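April, late evening

Spent the day on the container set. The work note called them "cups" in one place and "bins" in another, and I have gone back and forth on this myself. The shape does not settle it: an open mouth, a taper toward the base, a thin rolled lip. In the notebook they are now containers, with the color as the name. Pink, green, blue.

The order came from Nirnska at the start of the month and went onto the shelf while I finished the Plellham trays. The sheet gives 352 ml to the rim for the small size and nothing for the others. I measured the small sample with water on the kitchen scale, three fills, tared each time. The spread between fills was 2 g, all of it from how I judged the meniscus. I will use a pipette for the last few drops next time.

Set up on the white table against the white wall after lunch. Row order pink, green, blue, with pink nearest and blue farthest back. I wanted the colors compared under the same light before writing them into the catalog, as the names on the sheet are no use (two of them are flower names and the third is a town).

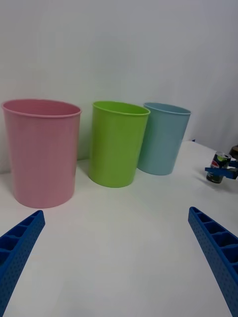 Pink, green and blue in order, Pepsi can at far right.

Green is the strongest of the three by a wide margin. Pink and blue are both pale and would sit together on a page without trouble; green will pull the eye wherever it goes. I have entered it as lime. Blue has some gray in it and I have entered it as powder blue, with a query. The wall is a poor background for judging blue. A gray card would be better and I have put one on the list.

Stopped at 3:40 for coffee and to update the sheet. The Brililine file now runs to 3,346 rows, and the filter takes long enough that I can fill the kettle while it works. I removed the duplicate entries left over from the winter count and it made no difference to the speed. The fault is probably in the lookup column. Left it.

Back to the table afterward to look at the rims. On these the lip matters more than the wall, as it decides whether a lid will seat. Ramasamy lids have a groove on the underside and need an even lip all the way around. I can check that by feel, thumb and forefinger, one slow turn.

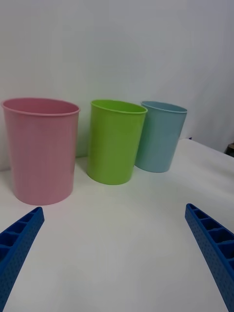 Same color order, pink nearest. Green sits a little off vertical to the eye.

The lean on green needs a proper check. It could be the base or it could be the angle of view, and I am not going to write it up as a defect on looks. The method will be a square against the side at four points, then the same on pink as a control. If the readings agree within a millimeter I will drop the matter.

Also outstanding: wall thickness, weight, and whether they nest. The taper suggests they would, but sheets have been wrong about this before, and the carton allowance depends on it. Shelf depth is 200 mm on the narrow unit. If they nest I can fit the lot there and keep the wide unit for the trays.

The first print run of the catalog is fixed at 2,000 copies, so the color names have to be final before the page goes off. Lime can stay. I will look at the blue again in morning light.

Reheated the soup. Replaced the battery in the scale. Bed at 11:15.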